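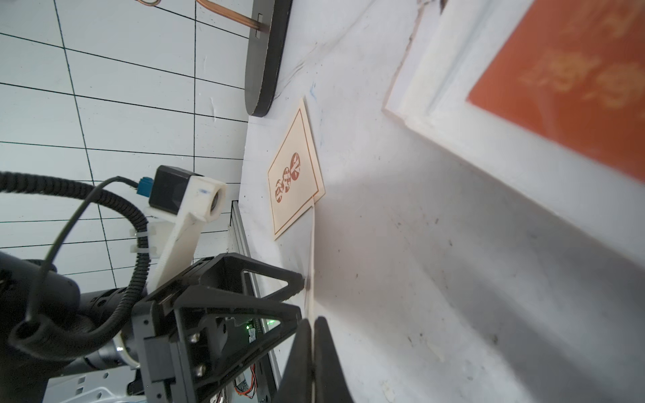 One gripper, one card, and the rail along the table.

The Second Line

The budget form had a box for the thing you wanted and a box for what it cost, and between them a box that said Need. I had filled in the first and the last by lunch. The middle one stayed blank until almost six.

I had been the equipment buyer at Findau for 11 years. We packed gift sets for other companies: a book, some cards, a box to hold them. In that time I had bought tape machines, two scales, a forklift, and the same label printer three times over. I had never bought an arm. Now there was a quote from Stuvis on my desk for a pair of them, on a rail, with cameras, and the price took up most of what we had for the year.

The cheapest line on the quote was spare fingertips. The most expensive after the arms themselves was something called Drarneo, a support plan that cost $3,596 a year. I called Stuvis to ask what it covered. The woman on the phone read me the same paragraph I had in front of me. I asked if we could go without it the first year, and she said people did. I asked how that went for them. She said she was in sales and only heard from them when they bought again.

I wrote that down on the back of the quote.

My boss wanted the form in by the end of May. She had been at Findau since 1981, and she had a way of handing papers back without saying what was wrong with them. She had handed this one back twice. The first time I had written "Saves labor" in the Need box. The second time I had written a whole page.

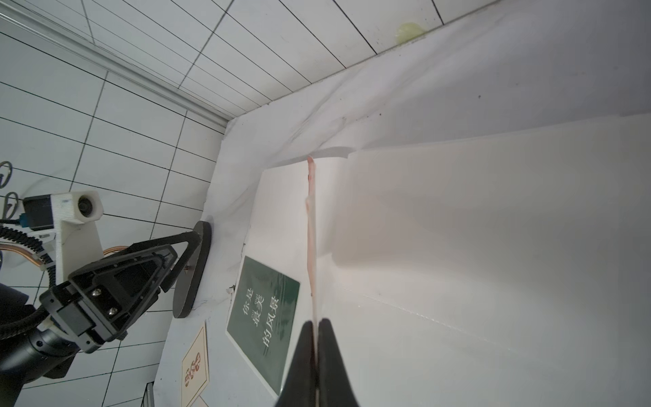
The money question came down to what the arms would be allowed to do badly. A person on our packing line could learn a new set in a morning, and if she bent a card she put it aside and took another. An arm had to be set up for every set we took on, and I had to put a price on the setup. I spent two days at the Stuvis shop in Karakaya with a pad on my knee. I watched the fingers hold a thin pink strip straight up with a small kink partway along it, and I thought about our tissue liners, which kink if you look at them. I wrote "liners" on the pad and put a question mark beside it, then a number, then a bigger number.

The engineer there let me sit as long as I wanted. He ate his lunch at the bench and didn't try to sell me anything. In the afternoon I asked him how much table we would need, and he told me to measure the biggest set we packed and leave room for both arms to back out. I had measured only the box. I drew a line through the bench I had picked out and wrote in the next size up, which cost $80 more and wouldn't go through our side door. So I added a line for taking the door off.

That was how the second day went. Each thing I priced had another thing behind it. The arms needed a rail and the rail needed a table that didn't shake. Ours sat over the loading dock and shook every time a truck backed in. I put down a line for moving the line.

By then he had started looking over at my pad. 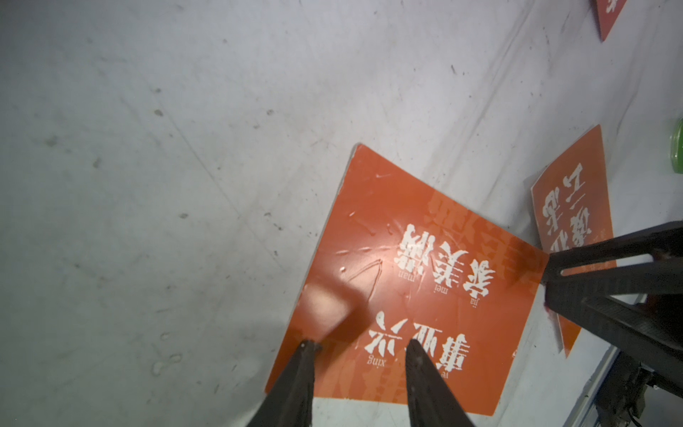 "What happens to the work when one arm breaks down?" I asked him.

"You pack by hand until the part comes, so keep a spare of whatever takes longest to ship."

I asked him what took longest to ship. He wrote me a list on a paper towel. It had four things on it, and none of them were in the quote.

I drove home with the towel on the passenger seat. At the long light by the bridge I added it up in my head and got a figure I didn't like, and at the next light I got it again. I could cut the support plan and buy the spares. I could buy one arm and see. I thought about the packers, too, and about the woman at the end of the line who squared up the cards with the side of her hand before the lid went on. She had asked me in the parking lot if it was true, and I had said nothing was signed.

The next day I threw out my page and did the form over. I asked for both arms, the bigger bench, the four spares, and no support plan until the second year. I put the door on its own line. I put in six weeks of full pay for the packers while the arms were being set up, with the hand line left standing next to them. 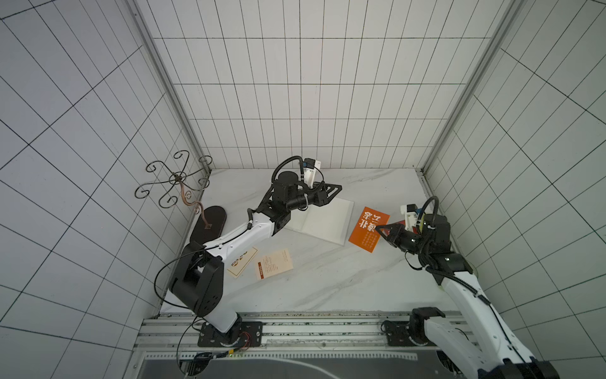

Both arms at the table, with the open book between the grippers.

In the Need box I wrote: "We are turning down large orders from August to December."

My boss read it standing up. She got as far as the door and asked why it had to come off. I told her the bench was too wide. She took out a pen, initialed that line, and went on down to the next one.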